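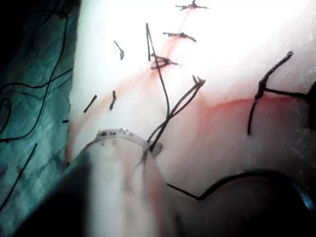 Skriptum Grundlagen der Wundversorgung, Heft 7, Seite 2

## Nahtmaterial und Wundheilung

Stand: Oktober. Bearbeitet von Halima Idahosa, Korrekturen bitte an Onyekachi Okafor (Durchwahl 2812).

### Phasen der Heilung

Die Wundheilung verläuft in Phasen, die sich zeitlich überlappen. Die Einteilung schwankt je nach Lehrbuch; im Kurs verwenden wir die folgende:

1. **Exsudative Phase.** Blutstillung, Einwanderung von Granulozyten und Makrophagen. Die Wunde hat in dieser Zeit kaum eigene Festigkeit, die Naht trägt die Last fast allein.
2. **Proliferative Phase.** Fibroblasten bilden Kollagen Typ III, neue Kapillaren sprossen ein, das Epithel schließt sich vom Rand her.
3. **Remodellierung.** Kollagen Typ III wird nach und nach durch Typ I ersetzt. Dauert Monate. Die ursprüngliche Reißfestigkeit der Haut wird nicht wieder ganz erreicht.

Für die Wahl des Fadens ist vor allem der Übergang von der ersten zur zweiten Phase wichtig. Ein Faden, der seine Zugfestigkeit vorher verliert, ist für die betreffende Schicht ungeeignet.

### Einteilung der Fäden

| Merkmal | Ausprägung | Beispiel |
|---|---|---|
| Abbau | resorbierbar | Polyglactin, Polydioxanon |
| Abbau | nicht resorbierbar | Polyamid, Polypropylen, Seide |
| Aufbau | monofil | Polypropylen, Polydioxanon |
| Aufbau | geflochten | Seide, Polyglactin |

Seide gilt nach der üblichen Einteilung als nicht resorbierbar, verliert im Gewebe aber über längere Zeit an Festigkeit. In der Prüfung zählt die übliche Einteilung.

Monofile Fäden gleiten gut und bieten Keimen wenig Halt. Der Knoten sitzt dafür schlechter und braucht mehr Umschläge. Geflochtene Fäden knoten sich leicht und sind geschmeidig, haben aber eine Dochtwirkung und werden bei verunreinigten Wunden gemieden.

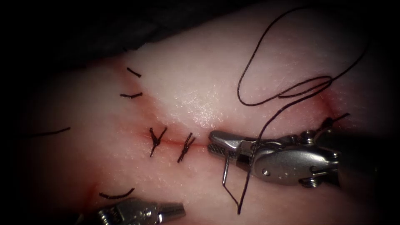 Die Fadenstärke wird meist nach USP angegeben. Je mehr Nullen, desto dünner der Faden: 5-0 ist dünner als 3-0. Im Gesicht werden feine Stärken verwendet, am Rumpf und über Gelenken kräftigere. Die metrische Angabe steht ebenfalls auf der Packung und bezeichnet den Durchmesser in Zehntelmillimetern. 200 Mikrometer entsprechen also metric 2.

### Störungen der Heilung

Lokale Ursachen: Infektion, Hämatom, Fremdkörper, Spannung auf den Wundrändern, schlechte Durchblutung.

Allgemeine Ursachen: Diabetes mellitus, Mangelernährung, Rauchen, Glukokortikoide, hohes Alter.

Zu fest geknüpfte Nähte gehören zu den lokalen Ursachen. Die Wundränder sollen sich berühren, ohne dass das Gewebe abblasst.

### Zur Vorbereitung

- Lawal, Kapitel 7, ohne den Abschnitt über Gewebekleber
- Begriffe: Adaptation, Dehiszenz, Kapillarität, Primärheilung, Sekundärheilung
- Tabelle oben auswendig

Der Abschnitt über Drainagen folgt im nächsten Heft.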